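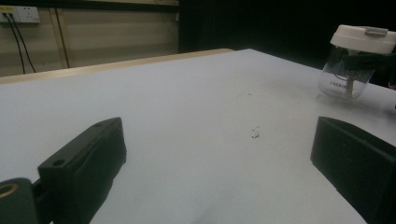 I've read all 55 pages of the Torkau handling rules, and I still think the best one is the one we scribbled ourselves: drinks get a lid, or they don't go on the bench. Meifang Dai wanted them banned outright (she's tidier than me), and I can see why, but a rule people break by ten in the morning is worse than a softer one they keep. My other pet rule is wiping the table before every session. Scuffs build up, and then you're arguing over which marks are new — dull stuff, but I'd put it on page one.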